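The Hotel at the End of the Bus Line

Usten has one main street, a bakery that closes at noon, and a bus that turns around in front of the church and goes back down the valley. For most of the past 40 years it also had a hotel that nobody booked on purpose. People stayed at the Schnyder when the road was closed, or when a wedding had filled the places farther down.

That has changed. On the weekend I visited, every room was taken, and the woman ahead of me at the desk had come by train and bus from two countries away to spend three nights in a building with no pool, no spa and no television.

The Schnyder now sleeps guests in what used to be the village telephone exchange, a narrow four-story block with small windows and a flat roof. The original hotel next door is where meals are served. A covered walkway joins the two. When the exchange went dark, the building sat locked for years with its cable racks still inside. Domenica Moser, who grew up across the street and took over the hotel from her uncle, bought it because the price was low and the roof was sound.

"I wanted storage," she told me. "We had nowhere to put the garden chairs."

She got as far as opening the door. The main floor had a poured stone floor, ceilings almost twice as high as the ones in the hotel, and a long wooden counter where operators had once taken payment for calls. Moser stood the garden chairs in the hall and went to see the bank.

The bank said no, and so did a second one. The money came in the end from her own savings, a loan from the canton and a group of villagers who each bought a share. There were 105 shareholders at the start. A share pays no interest, but it gets the owner one free dinner a year, and the annual shareholders' dinner in September is the one night the kitchen is closed to hotel guests.

Pirmin Zaugg did the building work. He is a carpenter from lower in the valley, and he had never converted anything larger than a barn. His first suggestion was to leave the racks where they were. They are steel, painted a dull green, and they run floor to ceiling through the middle of each story. Taking them out would have meant cutting them up and craning the pieces through the roof. Instead the rooms were laid out on either side, with the racks forming the corridor wall. Guests hang coats and skis on them.

There are 8 rooms in all, two on each floor. Mine was on the third, facing north. It had a bed, a chair, a desk, a wool blanket and a telephone that connects only to the other rooms and the kitchen. You call down to say when you want breakfast. Children staying in the building use it all evening, and Moser has given up asking them not to.

I asked Zaugg what had been hardest. He said the noise. The exchange had been built to keep equipment at an even temperature, with thick outside walls and almost nothing between the floors. In the first finished room, you could hear someone put a glass down in the room above. He pulled up the new floor and laid a layer of wood fiber under it, then did the same on every level. That cost him a winter, and it pushed the opening past the ski season that was supposed to pay for it.

The company that helped the hotel find its public was Oltora, a booking service for small places in odd buildings. Its catalog includes a pumping station and a former customs post. Fernanda Sampaio, who chooses the properties, stayed at the Schnyder before it was finished and slept with the window open to let out the smell of floor oil.

"The owner made me soup and then made me carry a mattress," she said. "I signed them up the next morning."
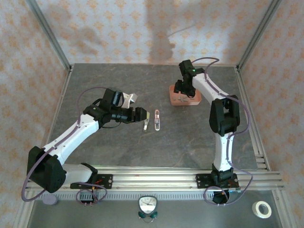
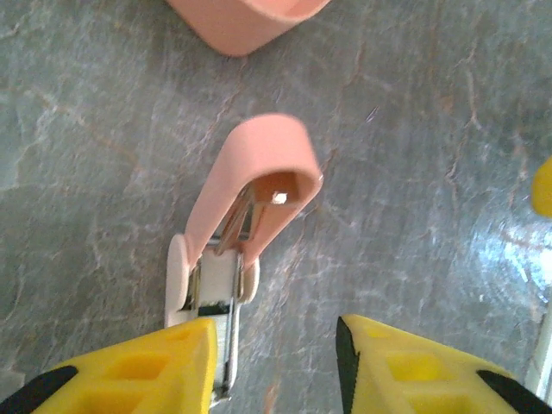
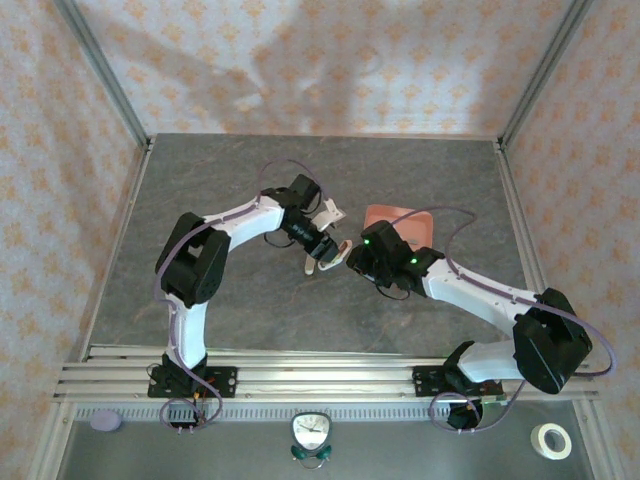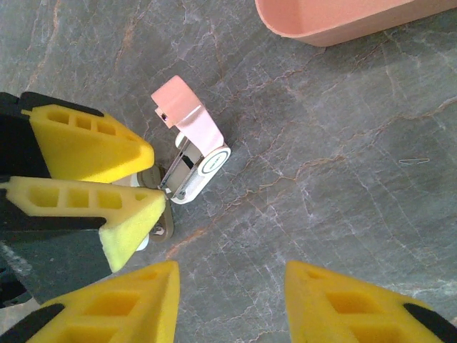
Being listed brought guests, and it brought a different kind of guest. The skiers who used to stay wanted a hot shower and an early breakfast. The new ones want to know what the building was for. They ask about the numbers stenciled on the racks and where the operators sat. Moser couldn't answer most of it, so she went to find somebody who could.

Edeltraud Aigner worked the exchange from the age of 19 until it was automated. She is in her eighties and lives above the bakery. On Saturday afternoons she sits behind the long counter and talks to whoever comes in. She is paid for it, at her own insistence, by the hour.

She doesn't romanticize the job. The room was cold in the morning and too warm by afternoon. The line to the upper farms failed in every storm, and the farmers blamed her for it. She knew who was calling whom, and she says she has kept all of it to herself. One guest offered her a glass of plum brandy to hear a single story. She drank the brandy.

What she does like to explain is how busy the place was. Usten had 300 residents then, and a sanatorium above the village that doubled the number in summer. Patients lined up outside to call home. There were 6 booths along the back wall, each with a folding seat and a lamp that went on when the door shut. Two of them survive. One is a cupboard for cleaning supplies. The other was turned back into a booth, and guests go into it to make calls on their cell phones, which was Zaugg's idea. Reception is poor in there, but people do it anyway.

Dinner is at seven, in the old hotel, at shared tables. The cook is Meinrad Lanz, who trained in a city restaurant and came to Usten because his wife was offered the teaching post. There is one menu. The night I arrived it was barley soup, trout with brown butter and potatoes, and a pear tart that ran out before it reached the end of my table. The second night it was a stew of mutton and white beans. Wine comes from the other end of the canton and is poured into water glasses.

Lanz buys what he can from the village, and in winter that isn't much. Cheese, eggs, potatoes and some meat come from close by. The rest rides up on the bus, in crates in the luggage hold, and he meets it in front of the church with a hand cart. When the bus is canceled, he cooks from the cellar. Guests who were there during the last long closure ate polenta four nights in a row and still write to ask for the recipe.

Not everyone in the village is pleased. Parking is a complaint, although most guests come without a car. The larger one is rent. Two apartments on the main street have been turned into short-term lets, and a family with small children moved down the valley after theirs was sold. Moser says the hotel had nothing to do with either sale, but she doesn't dismiss the worry. She has agreed not to add rooms. When the old schoolhouse came up for sale and people expected her to bid, she stayed out of it.

The hotel is an employer, in a place that has few. It has seven people on the payroll, all but one of them living within walking distance. The exception is the night clerk, who drives up from Sellwood, the cluster of chalets an English family put up beside the lower station and named after themselves. He told me the road had been closed above it on two of his last five shifts. He walked up both times, with a headlamp.

I spent my second morning doing very little. There is a marked path behind the church that climbs through larch woods to the old sanatorium, an hour up and rather less coming down. The sanatorium is closed and fenced, and its balconies have started to sag. From the fence you look straight down on the flat roof of the exchange. The cable used to run along this slope on poles, and a few are still standing, without wires.

When I got back, Aigner was at the counter with a family of four. The younger child wanted to know what happened if she connected the wrong people. She said that they usually talked for a while.

Moser's next job is the basement, where the batteries stood. It is dry and has its own door to the street. The shareholders have been asked what they would like to see there, and the suggestions so far include a sauna, a library, a bowling lane and a place to store garden chairs. They vote on Fri 17 January, after the soup.

Getting there: Usten is the last stop on the valley bus, which meets the hourly train at the lower station. The last bus up leaves at 6:40 p.m. Rooms at the Schnyder can be booked through Oltora or by calling the hotel, and the price includes breakfast and dinner. The hotel closes for the whole of November. The upper floors are reached by stairs only.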